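Stop Counting Demonstrations

By Raffaele Grasso

15/05/2021

When people show me a new result in robot learning, the first number on the slide is almost always the number of demonstrations. More is better, and the speaker says it with some pride. I did the same in my own talks for years. I want to argue that this number, as we report it, tells us very little, and that we should ask for a different one.

The method I have in mind is well known by now. A person takes a gripper in the hand, with a camera fixed on it, and does an ordinary household job: picks up a cup, folds a towel, puts the toys in a box. The camera records what the gripper sees. Later a network learns from these recordings, and the same type of gripper is put on a robot arm. No robot is needed during the recording, so one can work in a kitchen or a bedroom and not only in the laboratory. I think this is the best idea our field has had in a long time, and my complaint is not against it.

My complaint is about how we fill the hours. In our project, which we call Collow, the first plan was to record 250 demonstrations of one task, picking up soft things and placing them somewhere else. We did it in one room, on one table, with the same few objects. The people who recorded became very good at it. After the first day their hands moved almost the same way each time, and I was happy, because the curves in training looked clean. Then we took the robot to a second room and it failed in ways that were hard to watch. It went for the shadow of the cloth. It closed its fingers above the object and waited.

We had 250 recordings, but I would say now that we had one recording with small variations. Nothing in the way we reported the work would have shown this to a reader.

For the second round we changed the rule. The same person could record only five demonstrations in one place and then had to move: another room, another home if possible, another kind of soft object. It was slow and the recorders did not like it. At the end we had 218 usable demonstrations, fewer than before. The policy trained on them was clearly better in rooms it had never seen. It was a bit worse on our old table, and I report this also, because a method that gets better everywhere at the same time makes me suspicious.

A colleague from the Wundby group told me that this is obvious, everybody knows that variety is good. I agree that everybody knows it. But look at what we write in our papers. The total is in the abstract, and the number of rooms is in the appendix, if it is there at all. What a field puts in the abstract is what young researchers will try to make bigger.

There is a second objection, and it is more serious. Homes are messy, and messy recordings are hard to learn from. The light is strong from one side, there are patterned fabrics and things lying on the sofa, and the person moves faster than in the lab, so part of the view is blurred. Some people clean the room before they record, or throw away the recordings which do not look nice. I understand the temptation. We also removed some at the beginning, and I now think it was a mistake. 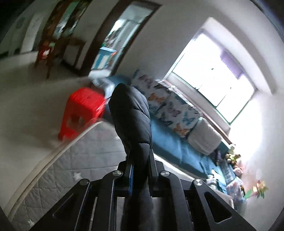 Photo: Collow project / hand-held gripper camera

Consider what the network must deal with here. The thing in the jaws is black, padded and quilted, and the jaws are black too. Behind it is a gray mattress which is also quilted, then a red stool, then a window so bright that the glass is only white. I would not have chosen this for a figure two years ago. Now I would like to see a page of such pictures in every paper, before the table of results, so the reader can judge what kind of world the method has met.

My proposal is modest. Next to the total, report how many different places were used, how many different people held the gripper, and how many recordings were removed and for what reason. If the removed ones are mostly the dark or blurred ones, say it. It costs one line each. Reviewers can ask for it already today, without waiting for a new benchmark.

I do not know how far the rule of five should be pushed. Perhaps for more precise tasks, such as putting a plug in a socket, many repetitions in the same place are still necessary. In June we will start a comparison with tasks of this type, and it is possible that I will have to correct part of what I have written.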